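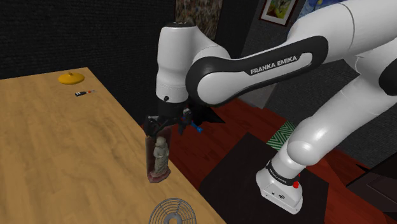 Ploltau bench scene, arm at the statue. Render from the Zusach workshop.

Posted in: Visits & Open Doors

An evening at the Zusach workshop

Nov 29, 2022

I went to Zusach for the Tuesday open evening. I had been meaning to go for most of a year. The workshop is in the back half of a former tile showroom on Garrido Street, and the entrance is from the lane, so anyone driving should go past the front and turn left after the bakery. There is parking for a few cars. Bus 65 stops at the corner, and I took that home.

The front room is woodwork and bikes. There was a canoe rack half finished, a bandsaw with its cover off, and a long shelf of members' boxes. I had a look at those and then went through to the back, where the group that works on Ploltau meets. Ploltau is a home-built robot simulator project. It started on one member's kitchen computer and moved to the workshop when it needed a bigger machine and more people to argue with.

I should say early that there is no real arm at Zusach. I had read the notice too fast and came expecting one. The group builds rooms, tables, objects and a robot arm in software, then has the arm pick things up and put them down. They hope to own a small arm at some point, but the fund for it is slow, and a lot of what they want to learn can be learned on a screen first. The hardware in the room was a tower computer on a cart, three monitors that don't match, two game controllers and a space heater.

The scene they were working in that evening is number 131. Scene 130 was the same room with a different table, and it was dropped when the table height came out wrong and the arm kept meeting the edge with its wrist. The fix in 131 was a new table and a fresh measurement of the base position. The room is dressed like a room in a house, with pictures on the walls and a patterned mat on a red wood floor. I asked if that was decoration. The answer was that a plain grey box makes everything too easy for the vision side. A program that finds a statue against a blank background may lose it once there is wood grain behind it. So they fill the rooms up and change the wall textures now and then.

The models come from all over. Some are scans that people have shared for free use, some were made by members, and the arm itself is a Franka Emika model. The statue on the table is one of the scans. It is a robed figure standing against an upright backing, and it was picked as the hard object for the month. Most of their earlier work was with cups and blocks. A carved figure has few flat places to grip, and the backing gets in the way of a finger if the wrist comes in at the wrong angle.

The part of the evening I found most useful was watching the approach being set up. The member at the keyboard would move the wrist to a position above the object, turn it, bring it down a little, and stop. Then everyone leaned in and looked from the wrist view, because the view across the room hides the gap between the fingers and the object. From across the room an approach can look fine when it isn't.
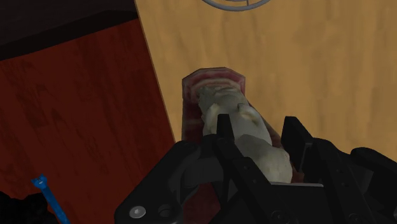 The discussion at that point was about finger angle. One side of the group wanted the fingers to close across the narrow part of the figure. The other side wanted them lower, where there is more to hold, and said the narrow part would let the piece swing. They tried it both ways more than once and wrote the settings into the log each time. The log is a paper binder as well as a file. I liked the binder. Each page has the scene number, the object, the start position of the arm, the closing force, and a line for remarks. The page open on the cart was for run 538, and the remark on it was "too much wrist, try again from left".

I asked how the simulator decides whether something slips. The short version is that every object has a simplified shape hidden under the one you see, and the physics works on the simplified one. If the hidden shape is too simple, the fingers stop in mid-air beside a surface they haven't reached, or sink into one they should have touched. Getting the hidden shape right for the statue took two evenings. They cut it into pieces, left the folds of the robe out, and kept the backing as a slab. Friction is set by hand. They begin with a number from a table in a textbook and change it until the motion looks believable to the people in the room who have handled stone or plaster.

The computer is the main limit. It is a used workstation that came from an office clearance in Vatano, with a graphics card bought separately. With all the lights and textures turned on it runs slower than real time, and the heater and the computer can't be on the same outlet. The group does most of its trial and error with the fancy lighting off and turns it on for the final pictures. A single member pays for the remote backup and would like someone to share the cost.

After the break we moved on to the rest of the table. The plan is for the statue to be one of several things the arm has to deal with, in an order given to it in plain words. A request might be to move the grille away from the statue and leave everything else where it is. The other objects are ordinary: a round grey fan grille, a yellow-orange lid with a knob, a small slender tool. The grille was expected to be simple and has been a nuisance. It lies flat, so the fingers have to come in from above, and the gaps between the rings are a problem for the hidden shape. If you treat it as a solid disc the fingers can't go through the gaps. If you model each ring the whole thing slows down. They had settled on a disc with one hole for the time being.

The lid is the opposite, with a knob that suits two fingers. Its trouble is that it sits close to the far edge of the table, and the arm has to stretch. Someone suggested moving it nearer. The others said no, because reaching is part of the exercise, and a real kitchen won't move the lid for you. 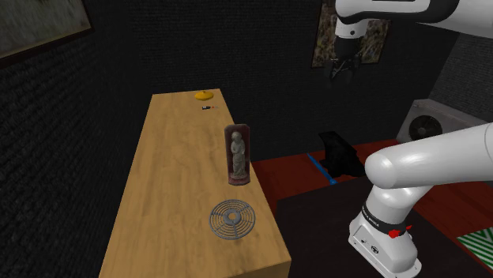 Resetting is the other thing that takes time. After each try the arm has to go back to a resting position off the side of the table, fingers apart, so that every run begins the same way. In the early version the objects were put back by hand with the mouse, and small differences crept in that made the runs hard to compare. Now there is a saved layout and one key that loads it. There is also a second key that loads the layout with every object shifted a little at random, and the plan for February is to do most of the testing with that one.

I was given a turn. The controller is the kind used for games, and the left stick moves the wrist across the table while the right stick turns it and raises it. It took me a few minutes to stop pushing the arm the wrong way. The view I had was from the end of the table, so left and right matched, but forward and back felt odd. My first two tries stopped well short of the lid. On the third I got a finger on either side of the knob, closed, and lifted, and the lid came up at a tilt and then dropped back to the table. I was told that was a fair result for a first evening. I also bumped the tool, and it slid toward the edge but stayed on.

What I had not expected is how much of the work is measuring. The members have tape measures and calipers out even though the robot is on a screen. They measure real lids and real tables so that the ones in the simulator come out the right size. One of the scans they downloaded last year was in inches and loaded as centimetres, and they spent an evening trying to pick up a mug that was far too small before anyone checked.

A few practical notes for people thinking of going.

The back room is cold. The heater helps if you sit near it. Bring a sweater.

Open evenings are free for visitors. Membership is $65 for the season and covers both rooms, but the woodworking machines need a separate safety session first.

You do not need to know how to program. About half the jobs going that evening were things like checking the size of an object, writing in the binder, or looking through finished runs and marking the moment when the fingers touch. If you do program, they are short of people who know collision shapes, and they would be glad of help with the grille.

Bring your own mug. The kettle is shared with the bike people and the mugs are theirs.

If you have a computer at home with a decent graphics card, the group will give you a copy of the scene on a memory stick and a page of instructions. I took one. My own machine is older and I have only got as far as loading the room with the textures off. The arm shows up, the table shows up, and the statue comes in lying on its side, which I have been told is a known problem with the axis setting and is covered on the back of the page.

I plan to go again in February, when they should have the shifted layouts running and the statue placed back on the table in a spot chosen by the person giving the instruction. There was also talk of a joint evening with a school club in Vatano that has a real small arm made from hobby servos. No day has been set. The notice will go up on the door in the lane, and on the board beside the bandsaw.

Contact us | Visit reports | Copyright 2022, text and pictures may be reused by member workshops | Back to top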